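From: Kirsten Vachon
To: Trimbridge Supper Club list
Date: 30/06/2023
Subject: Re: Bulk flour order

Mwajuma Muriithi wrote:
> Cullinane will do us the bun flour at a better rate if we
> take 457 pounds in one go. It keeps a year, they say, and
> it steams up whiter than what we buy now. Can I say yes?

I'd hold off. "They say" is doing a lot of work there. The last sack that kept a year had weevils by August, and I was the one sifting it. Whiter I don't care about. My dumplings from the Skendero flour do fine in the bamboo basket and I've had no complaints. 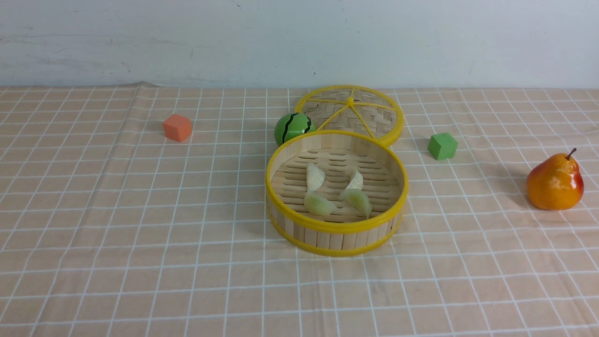 Does the better rate include delivery? It doesn't say so anywhere on the quote, and Cullinane charged us extra for the rice.

I also can't make the total come out. Mwajuma has $892 and the sheet attached to her message has a different number. Which one are we agreeing to?

Get 2 sacks, let people bake with them, then ask me again. I doubt I'll change my mind.

Kirsten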